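Incidencia 1670 — Caja postal con interior salmón: la tapa no queda cerrada
Proyecto: Sellstead, línea de envíos pequeños
Estado: resuelta, con seguimiento en octubre
Abierta por: Brayan Llanos
Asignada a: Blažena Doležal
En copia: Ottmar Harms, Áine Cullinane
Prioridad: media

Descripción inicial (Brayan Llanos, 9:40)

Las cajas postales del último lote de Mirnthorpe no cierran bien. Se montan sin dificultad aparente, pero al bajar la tapa e introducir la solapa frontal esta vuelve a salir unos segundos después. La tapa queda levantada por el lado delantero, con una abertura de 2 mm en el mejor de los casos. Si se precinta, aguanta. El modelo está pensado para ir sin precinto, con una única etiqueta de cierre, y así figura en la ficha de embalaje.

He apartado 20 unidades montadas para que las revise quien corresponda. Están en la mesa del fondo, con la tapa abierta. Las demás siguen planas en el palé y no he abierto más paquetes.

Datos del material según el albarán:
Modelo: caja postal autoarmable, tapa unida por bisagra
Proveedor: Mirnthorpe
Referencia interna: SE-204
Acabado: interior impreso en salmón claro, canto sin imprimir
Contenido previsto: juego de muestras Metum y tarjeta

El lote anterior de la misma referencia no daba este problema. Quedan varias cajas de aquel lote en la estantería de devoluciones, por si sirven de comparación.

Comentario 1 (Blažena Doležal, 10:15)

Recibido. Antes de reclamar hay que descartar el montaje. Brayan, confirma por favor estos puntos:

— si los hendidos de la tapa se marcan antes de montar o se pliegan directamente;
— si el labio interior de las paredes laterales queda asentado hasta el fondo;
— si las lengüetas pequeñas de las esquinas traseras quedan por dentro o pilladas en el pliegue;
— si la tapa se deja abierta mucho rato entre el montaje y el cierre.

Lo último parece secundario y no lo es. Una tapa abatida del todo hacia atrás abre el hendido de la bisagra en sentido contrario al de cierre, y el cartón conserva parte de esa posición.

Comentario 2 (Brayan Llanos, 10:50)

Respuestas en el mismo orden. Se pliegan directamente, sin marcar. El labio interior creo que sí asienta, pero no lo compruebo en cada una. Las lengüetas, depende: en varias cajas he encontrado una metida debajo del labio y la otra no. Las cajas se montan en tandas y se quedan abiertas hasta que llega el contenido, a veces toda la mañana.

Con el lote anterior trabajábamos igual.

Comentario 3 (Áine Cullinane, 11:05)

Añado una observación desde almacén. El palé nuevo estuvo junto al portón y el anterior no. No tengo lectura de humedad de esa zona. Las planchas exteriores del palé se notan algo combadas al tacto, las del centro están rectas. Lo dejo anotado sin sacar conclusiones.

Comentario 4 (Blažena Doležal, 12:30)

Primera revisión hecha sobre las unidades apartadas. El procedimiento ha sido el mismo para todas: inspección con la tapa abatida, comprobación de paredes y esquinas, cierre lento, espera de un minuto, medición de la abertura frontal.

La geometría general coincide con el plano. El cuerpo es una bandeja baja y la tapa nace de la pared trasera. En el extremo de la tapa hay dos piezas distintas que conviene no confundir al rellenar el parte: la tira larga y estrecha, que es la que más sobresale, y la solapa de inserción, más ancha y con el extremo recto. Entre ambas queda una ranura. En el parte de Mirnthorpe las dos aparecen como «solapa», sin más, y eso ya nos ha costado una reclamación mal tramitada.

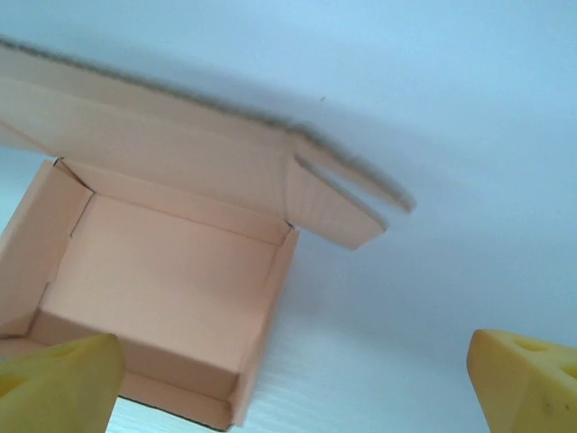
Por zonas, los resultados son los siguientes.

Bisagra. Sin roturas. Al levantar la tapa desde la posición abierta se nota resistencia en el primer tramo y luego cede. En las cajas del lote anterior la resistencia es menor y uniforme. El hendido del lote nuevo parece menos profundo, aunque a simple vista no se puede afirmar.

Paredes laterales. En las cajas que peor cierran, el labio interior no ha llegado al fondo por uno de los lados. La pared queda más gruesa por arriba y ligeramente volcada hacia dentro. Al bajar la tapa, la solapa de inserción roza con ese labio y entra torcida.

Esquinas traseras. Confirmado lo que indicaba Brayan. Cuando la lengüeta triangular queda pillada bajo el labio, este no baja. Se corrige sacando la lengüeta, bajando el labio hasta que hace tope y volviendo a colocar la lengüeta contra la pared trasera.

Solapa de inserción. Se perciben estrías finas en el sentido del canal. La solapa tiende a recuperar la posición plana. Con el lote anterior se queda en ángulo después del primer plegado.

Cantos. Limpios, sin restos de troquelado que estorben el cierre.

Comentario 5 (Ottmar Harms, 13:10)

¿Estamos ante un defecto del proveedor o ante un fallo de montaje? Necesito saberlo para decidir si retenemos el pedido de Le Roux, que sale en este formato. Si hay que cambiar a caja precintada, el cliente tiene que aprobarlo.

Comentario 6 (Blažena Doležal, 13:25)

Las dos cosas, en proporción desconocida. El montaje explica los peores casos. El material explica que ahora un montaje descuidado se note y antes no. No retendría el pedido todavía. Propongo una prueba con planchas del centro del palé, montadas siguiendo una secuencia fija, y cierre inmediato.

Secuencia de prueba:

1. Con la plancha plana sobre la mesa, doblar y desdoblar una vez cada hendido de la tapa, incluido el de la solapa de inserción. Doblar hacia el interior impreso.
2. Levantar la pared trasera y colocar las lengüetas de esquina antes de tocar los laterales.
3. Plegar cada lateral sobre sí mismo y presionar el labio interior a lo largo, desde la esquina trasera hacia delante.
4. Pasar el dedo por las dos esquinas traseras. Si hay bulto, desmontar ese lateral y repetir.
5. Bajar la tapa y llevar la solapa a noventa grados antes de introducirla.
6. Si la caja tiene que esperar sin contenido, dejarla cerrada. No dejar la tapa abatida hacia atrás.

Comentario 7 (Brayan Llanos, 15:40)

Prueba terminada con planchas del centro del palé. Cierran todas y la solapa no se sale pasado el minuto. En algunas la tapa hace un poco de panza por el medio, pero no se abre.

Repetida con planchas de la parte exterior. Mejoran respecto a esta mañana, aunque hay unidades en las que la solapa sigue empujando. Las he vuelto a abrir, he insistido en el hendido de la solapa con la plegadera y entonces cierran. El paso 1 es el que más cambia el resultado. El 4 ahorra rehacer la caja cuando ya está llena.

Una duda: con la plegadera se marca el color salmón. Queda una línea más clara en el doblez. ¿Es admisible para Le Roux?

Comentario 8 (Ottmar Harms, 16:05)

Admisible si la línea sigue el pliegue. No lo es si hay marcas fuera del pliegue o si el color se levanta. Consultado con el cliente por teléfono, pendiente de que lo confirme por escrito.

Comentario 9 (Áine Cullinane, 16:20)

Palé retirado de la zona del portón y pasado al pasillo interior, con una plancha rígida encima y peso repartido. Las planchas combadas están separadas con etiqueta propia. No se mezclan con el resto hasta nuevo aviso.

Comentario 10 (Blažena Doležal, 16:45)

Enviada consulta a Mirnthorpe. Pedimos profundidad de hendido del lote actual y del anterior, sentido del canal en la tapa y condiciones de almacenaje recomendadas. Adjunto dos planchas de cada lote, sin montar y protegidas, para que midan sobre el material y no sobre una foto.

Cambios en la ficha SE-204, ya aplicados:

— La secuencia de montaje pasa a tener seis pasos.
— «Solapa» se sustituye por «tira exterior» o «solapa de inserción», según el caso.
— Se elimina la indicación de montar en tandas con la tapa abierta.
— Se añade el criterio de aceptación: abertura frontal nula tras un minuto, sin precinto y sin contenido.

Comentario 11 (Brayan Llanos, 17:30)

Ficha nueva impresa y puesta en la mesa. Las unidades apartadas esta mañana están rehechas y cierran, salvo una con el labio lateral rasgado de tanto abrirla, que va a reciclaje.

Resolución

Causa probable: hendidos menos marcados en el lote nuevo, combinados con un montaje que dejaba el labio lateral sin asentar y la tapa abatida durante horas. La influencia de la humedad queda sin verificar.
Medida aplicada: marcado previo de hendidos, nueva secuencia y traslado del palé.
Pedido Le Roux: se mantiene en formato sin precinto.
Pendiente: respuesta de Mirnthorpe sobre la profundidad de hendido y revisión de las planchas combadas en octubre. Responsable: Áine Cullinane.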